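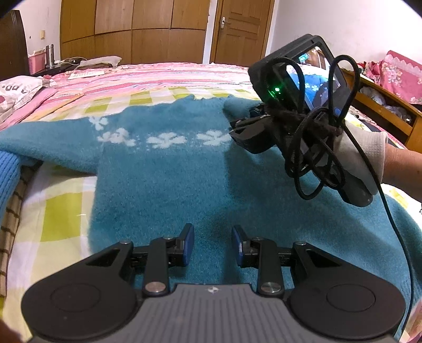
家事って機械にどこまで任せられるの?という話、先週の夜ずっと考えていたので連投します。長いです。洗濯物とベッドまわりの話がほとんどです!

まず自分の立場から。クリーニング工場で仕上げを8年やっていて、去年から設備の担当に移りました。畳みの現場も機械の現場も知っている、というのが唯一の強みです。ロボットの研究者ではないので、理論の細かいところは詳しい人が直してください。

先に今の答えを書いておくと、タオルとシーツは工場ならもう機械の仕事。家のセーターはまだ人の仕事。でもその間がここ数年ですごい勢いで埋まってきていて、見ていてめちゃくちゃ楽しい。

うちの工場にはPalumboのシーツ用フォルダーが入っています。人が角をクリップに渡すと、伸ばして、アイロンを通って、畳まれて出てくる。1日3,000枚。初めて見た新人さんはだいたい黙って立ち止まります。私もそうでした。

ただ、あれは「シーツしか来ない」と決まっているから速いんです。四角い、薄い、サイズもだいたい揃っている、ラインに乗る前に人が広げてくれている。あの最初の「広げる」を人がやっているところが大事で。

山になった布から角を見つける。これがもう、本当に難しい。人間は何も考えずにやっていますよね。つまんで、持ち上げて、ぶらっと下がった形を見て、あ、こっちが裾だな、とわかる。機械にはこの「あ」がなかなか来ない。

皿や箱は掴んでも形が変わらない。布は掴んだ瞬間に別の形になる。しかも同じ場所を同じように掴んでも、次は違う垂れ方をする。畳みのロボットを作っている人たちは毎日これと戦っているわけで、頭が下がります。

で、布の中でもニットです。ニットは別格。伸びる、毛羽立つ、重みで垂れる、袖が勝手にどこかへ行く。模様入りだと編み地の厚みまで違うことがあって、折ったときに片側だけふくらむ。仕上げ時代の私の天敵でした(好きだけど)

ニットの畳み方、工場で教わったのは「引っぱらない、運ぶ」でした。端をつまんで引くと伸びるので、手のひらを下に入れて袖ごと持っていって、置く。慣れた人だと布がほとんど動いていないように見えるんですよ。

ところが、2本指のグリッパーには手のひらがない。つまむことしかできない。つまんで、ニットを伸ばさずに、袖を身頃の上まで運ぶ。これをやれと言われたら、人間でも最初は相当もたつくと思います。

試したい人はトングを両手に持ってセーターを畳んでみてください。家にあるものですぐできます。私は2本使ってもたついて、途中で笑ってしまって腕に力が入りませんでした。肩と脇のあいだで生地がもこっと溜まって、直そうとすると反対側がずれる。永遠に終わらない。

でもこのトング遊び、けっこう学びがあるんです。力の入れ方より「どこを」つまむかで8割決まる感じ。袖なら袖口と肘のあいだ。身頃なら脇のすぐ下。裾の角だけ持つとだいたい負けます。

先輩のShuzhen Shiさんにこの話をしたら、その場で菜箸とトングでカーディガンを畳み始めて、しかも私の素手よりきれいでした。どういうこと。コツを聞いたら「畳む前に平らにする時間を惜しまないだけ」だそうです。

これ、機械の話としてもそのままだと思っていて。畳む動作そのものより前の「平らに広げて向きを揃える」でほぼ勝負がついている。動画でロボットがTシャツをさっと畳んでいるのを見たら、最初の1枚がどう置かれていたか見てほしい。そこが一番おもしろいところなので。

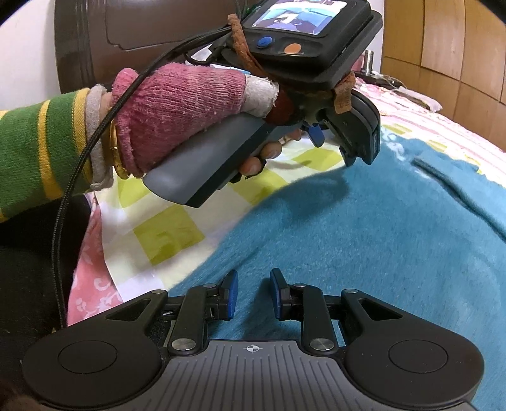

次、毛布とベッドの話をします。セーターより大きいだけでしょ?と思うじゃないですか。大きいのは、それだけで別の問題になるんです。

ふわふわの毛布は、つまむと表面の毛足だけ持ってしまうことがあります。掴んだつもりで、持ち上げるとするっと抜ける。人間は指先で「あ、浅いな」とすぐ持ち直す。機械にもこの浅い深いがわかってほしい。

それにベッドの上は、布の上に布がある。シーツがあって、その上に別の柄の何かがあって、さらに毛布。1枚だけめくりたいのに2枚一緒に来るあれです。工場のラインではこれが起きないように人が先に分けています。家では誰も分けてくれない。

しかも家のベッドって、周りが狭いんですよね。壁があって、たんすがあって、反対側に回れない部屋も多い。人間なら片膝をついて奥に手を伸ばすけど、台車に腕がついた形のロボットだとそこでもう詰む。寝室はキッチンより難しいんじゃないかと思っています。

6月にMedeswoodの展示会に行って、Trernikの畳みロボットを見てきました。これがですね、すごくよかった!タオルとTシャツが混ざった籠から1枚ずつ出して、分けて、畳む。全部そのへんの机の上で。

ブースの人に聞いたら、その日の成功率を紙に書いて貼り出していて、タオルが86%、Tシャツが62%。会場の照明と人の影がある中での数字です。失敗も隠さずそのまま見せていて、それだけで好感度が跳ね上がりました。

失敗の仕方がまた良くて。Tシャツの裾をつかみ損ねて、いったん全部ぐしゃっと落として、最初から広げ直す。これ、人間の新人さんと同じなんです。途中で無理に直そうとしないで、やり直したほうが早いと知っている。思わず拍手してしまった。

遅いのは遅いです。1枚畳み終わるまでに、隣で見ていた子どもが飽きてスタンプラリーに行ってしまうくらい。でも寝ているあいだに籠ひとつ分やってくれるなら、遅くても全然かまわなくないですか?食洗機だって手洗いより時間かかるし。

ニットはできますか、とも聞きました。「薄手ならたまに。厚いのは持ってこないでください」と笑いながら言われました。ですよね。私だって厚いのは後回しにしたい。

うちの工場の話に戻すと、今いちばん機械に来てほしいのは畳みより「ひっくり返し」です。裏返しの袖を表に戻すやつ。地味で、手首に来る。つまんで、中に入れて、引き出す。片手で内側、片手で外側という、両手の連携の塊みたいな作業です。

同じ仕事をしているDrurnsteadの工場の人とも話したんですが、あちらでも同じことを言っていました。靴下と袖。どこの現場もそこで手首をやっている。ロボットを作る人、まずは袖返しをお願いします。私が最前列で応援します。

逆に、今すぐ家でできる「機械寄りの家事」もあります。タオルの大きさを揃えること。うちは思い切って1種類にしました。畳み方を考えなくてよくなって、これだけで夜がだいぶ楽です。工場が速い理由を家に持ち込んだ感じ。

ハンガー収納もそう。Tシャツは畳むのをやめて、干したまま掛けるだけ。機械が得意なのは形が決まっている作業なので、畳みを減らしておくと、いつかロボットが来たときにもたぶん助かる(いつ来るかは知らない)

ニットだけは掛けると肩が伸びるので、やっぱり畳みます。ベッドの上に広げて、前を下にして、袖を背中側に運んで、身頃を三つ折り。私はこの時間がわりと好きです。全部機械にやってほしいかと聞かれたら、ニットは残しておいてほしいかも。

「いつになったら家で使えますか」とよく聞かれるんですが、年数は言わないことにしています。5年前の自分の予想が派手に外れているので。タオルはもっと遅いと思っていたし、掃除機はもっと早く階段を上ると思っていた。

見るポイントだけ書いておきますね。畳みの動画なら、最初の布がぐちゃぐちゃから始まっているか。早送りの表示があるか。掴み損ねたところが残っているか。この辺が見えている動画はだいたい信用していいし、見ていて断然おもしろいです。

クリーニングや縫製の現場の方、ここは機械に来てほしい、ここは絶対無理、というのがあったら返信で教えてください。布団カバーの角を中で合わせるやつ、という声はもうたくさん届いています。わかる。わかりすぎる。

あとトングでニットを畳めた人も報告待ってます!厚手の人は勇者です。私は今夜、Shuzhenさんに借りた長い菜箸でもう一回やってみます。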